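Celtus 空间数据室
关于 Borstead 地区人口网格第二版的发布说明（串文） 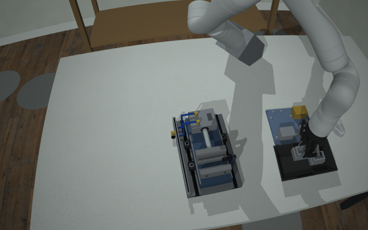
白色大桌与白色机械臂，计算机渲染图。

Celtus 空间数据室现正式发布 Borstead 地区人口网格第二版。本串文说明数据的编制方法、与第一版的差异、已知问题及使用条件，供规划、交通、公共卫生及学术机构的使用者参考。完整技术文档随数据一并提供，如与本串文表述有出入，以技术文档为准。

首先说明编制背景。普查结果按统计小区公布，小区边界沿道路、河道及历史行政界线划定，面积相差悬殊。城区的小区可能只包含几个街廓，而 Jullden 河谷上游的小区则把大片林地、牧场与一处村落合并在一起。

以小区为单位绘制人口密度图时，读者看到的往往是边界的形状。整个上游河谷被涂成同一种浅色，似乎居民均匀散布于山坡之上。当地居民集中于谷底道路两侧，山坡上几乎无人居住。

同一问题也影响计算。凡需回答“某设施周边有多少居民”的研究，若服务范围与小区边界相交，就必须决定如何切分该小区的人口。按面积比例切分是最简便的做法，在乡村地区误差也最大。

人口网格的目的，在于把小区总数重新分配到尺寸统一的格网单元，使分配结果尽可能接近居民的实际居住位置，同时保证每个小区内各单元之和仍等于公布总数。后一项要求在文献中称为“体积守恒”，本室将其作为不可放宽的约束。

第二版的格网单元边长为 50 米，采用地区统一投影坐标系，格网原点与第一版一致。已在第一版基础上建立业务流程的机构，无须重新对齐其他图层。

输入资料共三类：普查小区人口总数、建筑物轮廓，以及土地利用分类。三类资料的参考时点不完全相同，技术文档逐一列明。使用者在解释近年新建住区的数值时，应先查阅该表。

分配方法属于分区密度制图的一种。程序先依据土地利用剔除不可居住的单元，再以建筑物的居住容量作为权重，将小区人口分配至其余单元。居住容量由轮廓面积、层数及建筑类别计算得出。

建筑类别分为 4 类：独立住宅、联排住宅、集合住宅、混合用途建筑。第一版仅区分“住宅”与“非住宅”，致使底层为商铺、上层为住户的建筑被全部排除，老城区人口因此被推向外围。这是第一版使用者反映最集中的问题。

以 Beaudoin 老城区为例。该区主街两侧多为混合用途建筑，第一版在主街沿线给出的数值接近于零，而相邻后巷的数值明显偏高。第二版中主街恢复为连续的中高密度带，与当地服务机构掌握的情况相符。

方法负责人 Liette Wong 在内部评审会上指出，混合用途建筑的居住比例在不同街区差别很大，采用单一系数只能算作过渡办法。本版仍沿用单一系数，但将该系数写入元数据，使用者可自行替换后重新运行程序。

关于层数。部分建筑物轮廓缺少层数属性。本室对缺失值采用邻近同类建筑的中位数填补，并在每一单元中附上“填补比例”字段。该字段数值较高的单元，宜合并至更大的范围后再使用。

关于集体居住设施。学生宿舍、护理院、修道院及驻训营地的人口在普查中单列，不参与上述权重分配，直接归入设施所在单元。设施跨越多个单元的，按轮廓面积分摊。

上述处理带来一项后果：个别单元的数值远高于周边。这属于正常现象，请勿在未查看“集体居住”标记字段之前将其视为异常值删除。第一版发布后，曾有使用者在平滑处理中抹去了一整处学生住区。

关于水域及滩地。Jullden 河口的滩地在土地利用资料中归为“开敞地”，而非水域。第一版据此将少量人口分配到涨潮时会被淹没的地块。第二版增加了潮间带掩膜，该区域一律记为零。

关于船居人口。潮间带掩膜引出了另一个问题：河口内湾有长期停泊的居住用船只，船上居民已计入普查。Hywel Kneath 负责与港务登记资料核对，确定以码头登记泊位所在的单元承接这部分人口。

Kneath 的核对记录显示，泊位登记与居住登记并不总能对应，部分船只在一处登记而常年停靠于另一处。本室以居住登记为准。涉及内湾的小范围分析，请在报告中注明这一口径。

关于度假住宅。Borstead 北岸有相当数量的住宅仅在夏季使用，建筑物轮廓无法将其与常住住宅区分。第二版引入电表年度用量分级作为辅助判断，对用量属于最低一级的建筑下调权重。

电表资料由供电方按街段汇总后提供，本室未接触任何单户读数，也未申请此类资料。汇总级别及最低户数要求已列入数据处理协议，协议摘要可在技术文档附录中查阅。

该项调整对北岸影响显著，对城区几乎没有影响。需要说明的是，人口网格反映的是常住人口，不能用于估算夏季高峰期的在地人口。规划旅游季节的供水、急救或停车设施时，应另取其他资料。

以下说明验证工作。验证由 Maëlle Després 主持，与编制小组分开进行。编制小组在提交最终结果之前，不掌握验证样区的位置。

验证样区的真值来自地方登记机构提供的地址级汇总。登记机构在其内部完成汇总，仅向本室交付格网单元的合计数。人数低于披露阈值的单元不予交付，验证指标也相应只覆盖阈值以上的单元。

这一限制会使验证结果偏于乐观。人数极少的单元恰是最难估计的部分，却未纳入比较。Després 在验证报告中对此作了专节讨论，建议使用者不要将报告中的误差指标直接套用于散居地区。

验证结果的总体情形如下：集合住宅区与联排住宅区误差最小；独立住宅区居中；混合用途街区较第一版改善最多，但仍存在系统性低估；散居农庄的误差最大，且方向不一。

散居农庄的误差主要源于附属建筑。谷仓、机具棚与住屋在轮廓资料中常被标为同一类别，面积又往往大于住屋。程序将部分人口分配给了谷仓。本室尝试以形状指标加以区分，结果不够稳定，未纳入本版。

对农庄地区的建议：将单元合并至边长更大的格网后再作分析。随数据发布的脚本可完成合并，合并后总数保持不变。农庄与谷仓通常相距不远，合并后这类误差大部分相互抵消。

关于小数。分配结果为实数，一个单元可能出现不足一人的数值。本室未作取整。取整会破坏体积守恒，在乡村地区还会使整片有人居住的区域归零。制作面向公众的地图时，可在显示层面取整，底层数据请予保留。

关于隐私。人口网格由公开小区总数推算而来，不含任何个人记录，单元数值属于模型估计。尽管如此，在小区本身人口极少的地方，推算值可能接近真实住户规模，本室对此类小区作了合并处理后再行分配。

隐私审查由 Kulsoom Pirzada 负责。审查意见认为，合并处理足以应对单一数据的披露风险；与其他高分辨率资料叠加所产生的风险，则取决于使用者手中的资料，须由使用者自行评估并承担相应责任。

关于两版之间的比较。第一版与第二版采用不同方法，两者之差不能解释为人口变动。某单元在第二版中数值升高，可能仅仅由于该处建筑改归混合用途。请勿以两版相减的方式制作“人口增减图”。

为满足时间序列研究的需要，本室以第二版方法重新处理了上一次普查的资料，作为回溯版一并提供。研究人口变动时，请使用回溯版与第二版进行比较，并留意两次普查之间调整过边界的小区。

边界调整的小区已列表说明。其中 Beaudoin 东侧的两个小区经过拆分与重组，前后无法一一对应。凡涉及该处的变动分析，须将相关小区作为整体看待。

下面就第一版使用者提出的若干问题作统一答复。

问及能否提供更细的格网。本室不计划提供。建筑物轮廓的定位精度与层数资料的完整程度均不足以支撑更细的分辨率，继续细分只会使图面显得精确，而不会增加信息。

问及能否按年龄分组提供。年龄结构仅在小区一级公布。若将小区的年龄比例直接套用于各单元，等于假定同一小区内各类住宅的居民年龄构成相同。护理院与家庭住宅并存的小区显然不符合这一假定。本室正在研究可行的做法，目前不作承诺。

问及日间人口。第二版为夜间居住人口。以通勤资料推算日间分布属于另一项工作，所需的就业地点资料尚未取得授权。请勿将本版用于评估办公区、工业区或商业中心的日间疏散需求。

问及面积较大的公园内为何有数值。经核查，相关单元内确有管理用房登记为住所，数值予以保留。使用者如发现其他疑点，请附上单元编号来函，本室逐条核对并在更正记录中公布处理结果。

问及可否用于划定选区或确定补助资格。不可。选区划定与资格认定均有法定资料来源，推算数据不具备相应效力。网格可用于方案的前期比较，正式决定应回到普查公布数。

问及服务范围的计算方式。本室建议以路网距离取代直线距离，Jullden 河谷尤应如此。河谷两岸直线相距很近，而桥梁稀少，对岸居民前往诊所往往须绕行至下游。以圆形缓冲区统计，会把对岸人口错误计入。

Zyanya Palacios 以河谷诊所为对象整理了一份操作示例，包括路网准备、等时圈生成及与人口网格叠加的完整步骤。示例随数据提供，所用路网为公开资料，参数可自行修改。

示例同时展示了单元与等时圈边界相交时的两种处理：以单元中心点判定归属，或按相交面积分配。在城区两者差异甚小；在河谷地带，沿岸单元较多，宜采用后者，并将前者的结果列作对照。

Palacios 在示例说明中特别提醒：等时圈的边界取决于对步行或行车速度的假定，其不确定性常大于人口网格本身。报告服务人口时，建议至少给出两组速度假定下的结果，并说明所选速度的来源。

关于制图。分级方案对读者印象影响很大。等分位数分级会在人口稀少地区夸大细微差别，等距分级则会使城区以外尽数落入最低一级。本室随数据附上一套建议分级及配色，零值单元设为透明，以免与低值混淆。

零值与缺值应严格区分。零值表示经判定无人居住；缺值表示该单元位于普查范围之外，或因资料不全未作估计。部分软件在导入时会把缺值读作零，请在导入后先核对缺值单元的分布。

文件格式方面，提供栅格与表格两种。表格中每行对应一个单元，含人口估计值、填补比例、集体居住标记、掩膜代码及所属小区代码。跨越小区边界的单元在表格中按小区分行记录，求和前请先按单元编号汇总。

上述分行记录是第二版新增的做法。第一版将跨界单元整体归入面积占比较大的小区，导致按小区回加时与公布总数存在细小出入。沿用旧脚本的使用者应检查汇总步骤，否则会把跨界单元当作重复记录剔除。

程序代码与数据同时公开。本室在一台普通工作站上完成全部运算，未使用专用设备。其他地区的机构如具备同类输入资料，可直接套用，但建筑类别系数须依据当地情况重新估计，不宜照搬 Borstead 的数值。

使用条件：允许复制、修改与再发布，须注明来源与版本。经修改后发布的，应说明修改内容，且不得以本室名义发布。引用格式见技术文档首页。

更正与更新：发现影响数值的错误时，本室将发布修订号并保留旧文件供比对，不作无声替换。仅涉及文字说明的更正，不变更数据修订号。订阅更正通知的方式见数据页面。

已知而尚未解决的问题共 3 项，现列明如下：混合用途建筑居住比例采用单一系数；农庄附属建筑未与住屋区分；部分新建住区的轮廓资料晚于普查时点，可能使人口被分配到普查时尚未入住的建筑。

第三项问题主要见于 Borstead 西缘的新开发地带。该处小区总数无误，小区内部的分布应审慎看待。本室已向测绘部门申请带有竣工时间的轮廓资料，取得后将作为修订发布。

本室计划于一月举办线上说明会，由 Wong 与 Després 分别介绍编制方法与验证结果，Palacios 演示河谷诊所示例。会议于下午 2 时开始，4 时结束，后半段留作提问。登记方式另行公布。

提问请尽可能提前以书面形式提交，并注明所用版本与单元编号。涉及未公开输入资料的问题，本室在会上不予答复，可另行来函，由本室转询资料提供方。

感谢各地方登记机构、港务登记处与供电方对编制及验证工作的配合，也感谢第一版使用者提交的更正意见。被采纳的意见已在更正记录中逐条列出，意见人要求匿名的，从其要求。

补充一则：有使用者询问合并脚本能否处理栅格文件。目前仅支持表格，栅格请先用常规工具按求和方式重采样，切勿选用平均或双线性插值，否则总数无法守恒。

再补充：技术文档中掩膜代码表的潮间带一行原有排印错误，现已更正。数据本身不受影响，修订号不变，已下载数据的使用者无须重新下载。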